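Skombridge Games Room: Equipment Inspection Checklist
Date: 19/11/2024
Inspector: Hacer Bayram
Set inspected: mahjong tiles, tray and storage containers, table 6

1. Tiles to be laid out in the tray before inspection. Done.

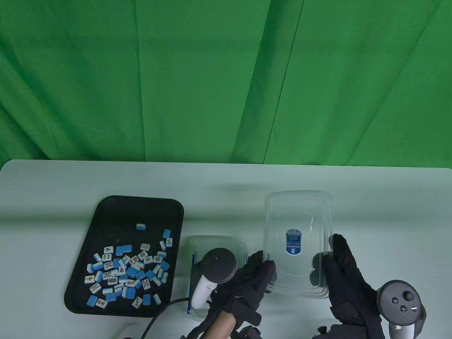

Must every tile be turned face up for this check?
Tiles may lie either way at layout, but each face and back is to be examined before packing.

2. Tile faces legible, no chips or sharp corners. Satisfactory. One back is lightly scratched; retain in use.

3. Container walls and lid free of cracks. Satisfactory. The lid is to be seated squarely before any latch is closed, and

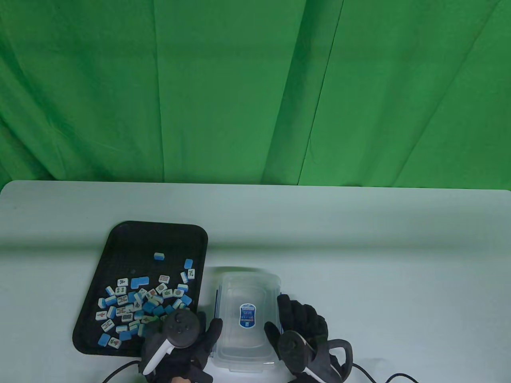
the container is not to be lifted by the lid alone. Staff at Daduncombe have been given the same instruction.

4. Latches and hinges. Satisfactory, with comment.
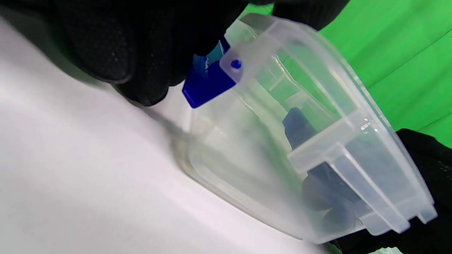

Latches are the part most often replaced on sets of this type. Each is to be opened and closed fully at every inspection. The blue tab and the clear flap with the round hole are to be wiped clean and checked for whitening at the bend.

Next inspection: January
Reviewed by: Kolbrún Fogh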